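Frequently asked questions about sorting out your wire

Welcome! I run Cultemer, a tiny one-person blog and mail-order shop for people who make things with wire at the kitchen table: little lamps, doorbells, model railway lights, that sort of business. I get the same questions over and over, so I've finally typed up my answers. If yours isn't covered, send me a note through the contact page and I'll get back to you (usually in the evening, after the dishes).

Why does wire tangle when I haven't even touched it?

Because you probably have touched it, a bit. Every time you fish out one piece, the others get dragged along and a free end slips through somebody else's loop. Thin wire is the worst for it. It remembers every bend you've ever put in it, and those bends hook onto each other. I had a biscuit tin in the hall cupboard that I opened maybe twice a winter and it was a bird's nest every single time.

Do I need a fancy organizer?

Nope! An open box with a divider down the middle does me fine. I like being able to see in without lifting a lid, and two compartments is about as much sorting as I'll stick to. My favourite is black, so the blue wire shows up nicely and the dark grey stuff, I'll admit, disappears a little.
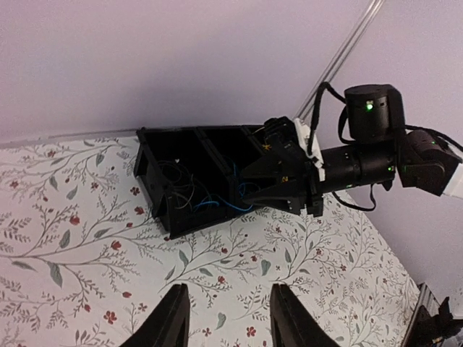 I did try one of those big cabinets with the little clear drawers, the Nunedwood one, and gave it to my neighbour by spring. Too many drawers. I'd label one "short bits" and then argue with myself over what counted as short.

How should I divide things up?

Whatever way you'd go looking for them. Some people sort by colour, some by thickness, some by project. I started with "in use" on one side and "leftovers" on the other, and it slid into a bit of a jumble. Colour has lasted longer, mostly because I can do it half asleep.

Where do you work?

At the table, with a cloth on it. Mine is white with leaves and little red flowers, and I bought it from a shop called Platmont that sells ends of rolls. A cloth stops the wire skating around and it's kinder to the tabletop. If you're buying one just for this, go plainer than I did! Thin dark wire on a pattern of thin dark stems is hard on the eyes once the daylight goes. Bright colours are no trouble.

Okay, I have a proper tangle. Where do I start?

Put the kettle on, then tip it out and give it room. Don't pull. I know you want to pull. Pulling turns a loose loop into a tight one, and then you're there with a darning needle trying to pick it open. What I do is:

Spread the whole lot flat and nudge it apart with my fingertips until I can see daylight between the loops.

Find one free end. Just one. Leave the other alone for now.

Follow that end back with a finger and lift whatever's lying over it, working toward the thick of the tangle.

If there are two colours, slide one bundle away from the other a little at a time, and deal with the knots in each one afterward. Yellow and blue together are about as easy as it gets, so practise on those if you have them.
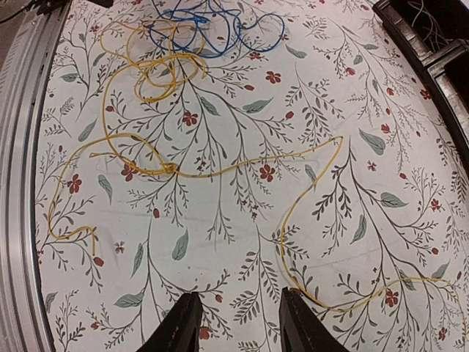 What about a tight knot in the middle of a long piece?

Push the wire into the knot from both sides so it loosens, then open it with something blunt. A knitting needle or a wooden skewer is good. If it still won't budge, snip it out and call it two short pieces. Wire is cheap and your Saturday-morning temper isn't.

Can I get the kinks out afterward?

Mostly. Hold one end down and run the wire between finger and thumb with a bit of a curve, a few passes. Sharp kinks never quite vanish, and I wouldn't trust a badly creased bit in anything that gets moved around a lot. Keep those for practice.

How do I put it away so it stays put?

Wind it loosely around two or three fingers, tuck the end through, and add a twist tie or a scrap of wool. I follow the Mészáros wrap from an old craft booklet of my mum's, where you finish with a few turns around the waist of the coil so it looks like a bow tie. It's slower. It also survives my box.

Do you sell the ties?

I do, in bags of 100, in plain green or mixed colours. They go in a regular envelope, so postage is the letter rate. I'm closed for most of December, so order before then if they're for stockings.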